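Project report: one hallway corner, sorted in 14 evenings

By the time I got round to choosing a project, all the good ones had gone (someone had already bagged the kitchen cupboards), so I ended up with shoes. More exactly, with the shoes and cables at our student house on Gutatcombe Road, which five of us share and which has one very small hallway. The brief said to pick a storage problem you live with, make a change and write up how it went. Fine, I thought, I trip over mine every morning!

My first idea was to get everything off the floor and into cardboard boxes, one pair to a box, with the cables in a basket. I'd priced up a proper shoe rack from Keogh and it was well over my budget of £20, so cardboard it was. I saved every box I could get from August onwards. The shoe boxes were the best, as the sides are stiff and they stack without sagging. The big flat pieces I kept for lining the floor and for making dividers.

I'll admit the cables beat me for the first week. They go in the basket at night and by breakfast they're back out, and then the cardboard has to share its corner with them.
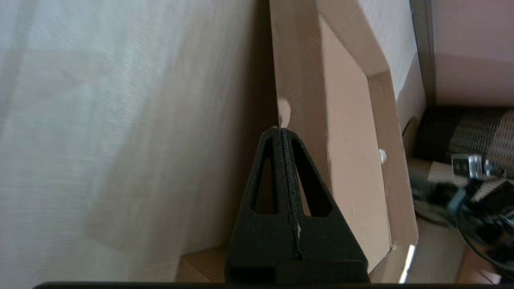

Liam McGrath thought I'd started at the wrong end: get rid of half the cables first, he said, then see whether you still need a basket at all. He also reckoned cardboard would go soft at the corners by Christmas and that I should tape the edges before anyone used it. I took the second bit of advice straight away and the first bit eventually, after a lot of grumbling. We binned 7 chargers that didn't fit anything any of us owned.

Taping took two evenings. I used brown parcel tape folded over the top edges, which stopped them fraying where people grab them, and it looks neater than I expected. I tried Udent glue for the dividers too, but it took ages to dry and smelled awful, so I went back to tape.

Next came the question of lids. With lids on, you can stack higher, but you can't see what you've got, and my housemates just opened every box and left them open. So the everyday pairs went into open boxes, side by side, toes pointing the same way. It takes more floor, but people do put their shoes back. 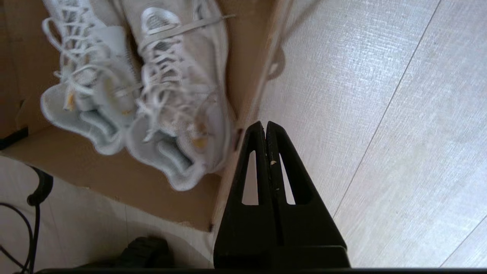

Winter boots stayed in lidded boxes on the top shelf, with labels written on masking tape. I asked everyone to keep it up for a fortnight and put a tick on a chart each evening if their shoes were away. Four of us managed nearly every night. The fifth works late at Helden and comes in shattered, so I moved that box right next to the door, and the ticks picked up after that.

If I did it again I'd measure the shelf before collecting boxes, because two of mine were too deep and had to be cut down with kitchen scissors. The basket is still there, only half full now, and I'm going to try hanging it on a hook next term.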